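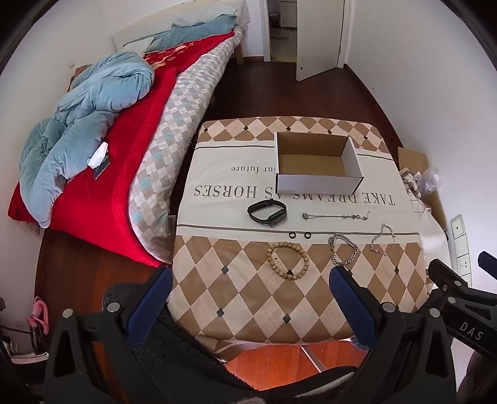
Bedroom Build Notes: my gripper checklist, with comments

Posted one Tuesday in September by the Plarkier blog

We use cookies to remember your settings. Accept / Manage

I go through this list before every session with the hand-held grippers. It began as a scribble on the back of a Brorkthorpe parts order and has been growing ever since, so excuse the odd order.

1. Pivot pins seated. OK. I push each one with a thumbnail. The left pair had a tiny bit of play last month and a drop of threadlocker sorted it.

2. Linkages move freely. OK, but a bit gritty at full close. Wiped them down and it went away. Next proper strip-down is at 1,000 closes and I'm nowhere near.

3. Blue pads clean, no lifting at the edges. Needs watching! Fluff is my great enemy (I will keep wearing fuzzy black things) and it gets into the texture. Sticky tape first, then a damp cloth.

4. Finger tips meet square. OK. I test on a strip of paper and it should tug evenly on both sides.

5. Table steady. OK. Lean on each corner, then lean again.

6. Cloth flat. OK. Diamonds are lovely and busy, which gives the Ambaye tracking software plenty to hang on to. Pull out any ridges, as a fine chain will snag on one and you'll lose the whole take.
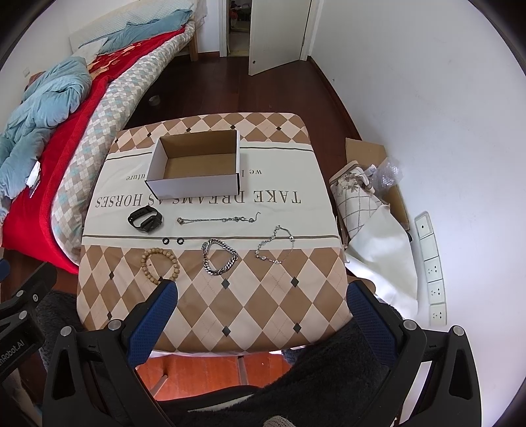 7. Small things laid out with gaps between them. OK. Rings are still the worst for me, so I give them more space than they seem to need. Bracelets go down as open loops – a heap of chain is asking for trouble.

8. Box open and empty before starting. OK. I look right into the corners. A ring hid in there once and I spent a whole evening on my hands and knees.

9. Battery and leads. Charged to 52 per cent, so marked as "short session only". I like to stop at 12 if I can.

10. Fingers (mine) clear of the linkages. Fail, one pinch. My own fault for fiddling with the pad mid-close. Written down so I feel suitably silly next time.

Still to do: spare pads from Jimen, and a better seat. My back is on the list too.

Comments

benchfluff: Lint roller for the pads, much quicker than tape. Mine lives in the toolbox.

oddsocket: What grade of threadlocker? I used the strong stuff and now I can't get the pin out at all.

Plarkier blog: The weak one! Try a bit of gentle heat, but take the pad off first.

tealeaf7: Pinched mine on the same joint. Still got the mark.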